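Cadley countertop sealer kit, four months in

I should say up front that I never wanted marble. It came with the house, along with a doorbell that plays a waltz and a bathtub the color of salmon mousse. But I've grown fond of it, and after the second lemon incident (I left half a lemon cut side down overnight, twice, like a person who can't learn) I decided it was time to look after it properly.

So in February I bought the Cadley kit, the full one with the cleaner, the sealer, the polishing paste and the pads. It cost me 38 dollars with shipping. You can get the sealer alone for less, but I'd never done this before and I liked the idea of one box with everything in it.

What you get: a spray cleaner, a squat bottle of sealer, a tub of paste that looks exactly like cake frosting (please don't), two foam applicators, and a couple of microfiber cloths that shed like a golden retriever. I'm serious about the cloths. I used them once, spent ten minutes picking blue fuzz off the counter by the stove, and switched to old T-shirts. For a kit at this price I'd have liked one decent cloth instead of two bad ones.

The instructions are on a folded sheet in very small type, and they contradict the back of the bottle. The sheet says to leave the sealer on for five minutes before wiping. The bottle says fifteen. I wrote to Cadley and got a friendly reply two days later saying to go with the bottle, and that the sheet was from an older formula. Fine, but print a new sheet!

Anyway, the job itself. You clear everything off, clean, let it dry overnight, and then put the sealer on in small sections. I did mine after dinner with the windows open. The smell is there but it isn't awful, sort of like a new shower curtain, and it was gone by breakfast. I did two coats, and the second one went on much faster than the first since I'd figured out by then how little you need. My mistake on coat one was pouring it straight onto the stone. Put it on the foam pad, a little at a time, and you won't be chasing puddles toward the sink like I was.

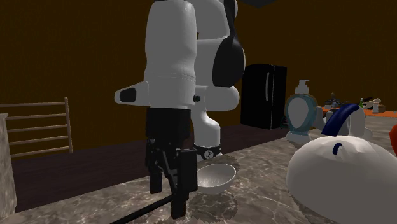 The part I got wrong was the buffing. If you let the sealer dry on the surface it leaves a hazy film, and I had a patch of it about the size of a dinner plate next to the toaster. I panicked, read a lot of forum posts, and ended up fixing it by wiping on a little fresh sealer, waiting a minute, and rubbing like mad with a dry T-shirt. It came right off. Set a timer for each section and you'll be fine.

Does it work? Mostly, yes. My test was coffee, because that's what I spill. Before the sealer, a drip left for ten minutes would leave a tan ring that took days of scrubbing and sulking to fade. Now it beads up and I can wipe it away after lunch. Olive oil is the same story. Red wine I only tested once, by accident, and it left nothing that I can find.

Lemon is another matter. A sealer keeps stains out but it won't stop acid from etching the stone, and the box is a bit slippery about that. It says "protects against everyday kitchen spills" in big cheerful letters, and you have to get to the last paragraph of the sheet before it mentions vinegar, citrus and tomato. I put a few drops of lime juice in a corner behind the bread box to see, and sure enough there's a dull spot there now. So use a cutting board for your fruit, same as ever.

The polishing paste is supposed to help with those dull spots. I worked on my lemon marks for most of an evening and I'd say they're half as noticeable. If I crouch down and look toward the window I can still see them. Standing up and making a sandwich, I can't. My arm was sore the next day, which I wasn't expecting from a tub of frosting.

I've also used the Follard spray, which my last apartment's landlord left under the sink. It's cheaper and quicker, you just spritz and wipe, but it needed doing again every few weeks and I never trusted it. The Cadley has held up for four months of daily cooking with no top-up. The area right beside the faucet is starting to darken a little when it gets wet, so I'll probably redo that bit soon. There's easily half a bottle left.

Before all this I got a quote from a stone care company for the whole kitchen and it was 695 dollars. I'm sure they'd have done a lovely job on the etching. For that money I can live with crouching.

Good: lasts well, easy once you get the hang of it, plenty in the bottle.
Not so good: fuzzy cloths, confusing directions, vague about acid.

Four stars from me. I'd buy the sealer again on its own and skip the rest of the box, apart from maybe the foam pads, which washed up nicely and are drying on the windowsill as I type.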